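August, late, kitchen table

I said I would give the folding book until the end of the month and it is nearly the end of the month, so I should write down where I have got to before I start lying to myself about it.

The book is 139 pages on how to deal with the things that land on a bed. I paid full price for it at the shop in Porbridge. The author, Okafor, believes a bed should be bare by nine in the morning and stay that way until night, with nothing put down on it in between, and that a person who can keep one flat surface clear can keep a whole house clear. I have my doubts. I have kept the top of the fridge clear for six years and it has done nothing for the rest of the kitchen.

Still, I have tried it. For the first week I stripped the covers off every morning and laid them back in the order the book gives. Sheet first, pulled from the foot. Then you smooth from the middle out with the flat of your hand. Then any cloth or throw gets folded in halves, never thirds. I don't know what the author has against thirds. My mother folded everything in thirds and her linen closet looked like a bank vault.

The trouble is the cloths. A small towel or a loose square of cotton will not lie down the way the drawings say. You take it by the top edge, you lift, and the rest of it stays in a heap and comes up in its own time. The book says to lift by two corners and "let the weight do the work." A thin cloth has no weight. It does no work. I did the same gray one over and over tonight and it looked worse at the end than when it came out of the dryer.

And then the chargers. There is a whole chapter on linens and half a page on the stuff people really put on a bed, meaning phones, wires, bags from the store, papers you were reading and set down. Half a page! I would guess that nine times out of ten the reason a bed looks bad has nothing to do with how the sheet was pulled. 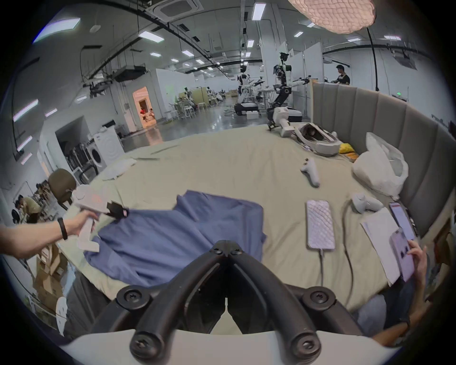
Ignacio Begay thinks I am being unfair to the sheet. A light green one like that shows every crease, he wrote back, and if you leave a blue cloth bunched up on top of it the eye goes straight there and you never notice the phones at all. Fold the cloth first, he says, then see if you still care about the cables.

I do still care about the cables. A white wire running down a bed bothers me more than any wrinkle, and I told him so. A cloth can be folded in a few seconds even if it is folded badly. A phone on its charger has to stay where the charger reaches, and so it wins, and everything else gets arranged to suit it. He hasn't answered. He may be asleep, it is past eleven.

To be fair to him, I did go up and try it his way. I folded the gray cloth (halves, all right) and put it at the foot, and left the rest of the mess where it was. Did it look better? A little. I would not swear to it. I have noticed that whatever I have just spent time on looks better to me for an hour and then goes back to looking like itself.

The other thing I wanted to get down is the bag. I ordered the Ratum bed organizer, the one that hangs off the side of the mattress with pockets for your phone and glasses and so on. It came from Lollbridge in a plastic bag inside another plastic bag, and both of those are now on the bed. The organizer is on the chair. I read the leaflet twice and it claims the pockets will "free your sleep space," but the flap that goes under the mattress is short, and I can see the thing sliding out the first time I reach for anything. I'll hang it tomorrow and give it two weeks.

Need: safety pins, the long kind. Return the folding book or stop complaining about it. Ask Ignacio whether he does halves or thirds, I never asked.

Going up now. I'll have to clear the bed off before I can get in it.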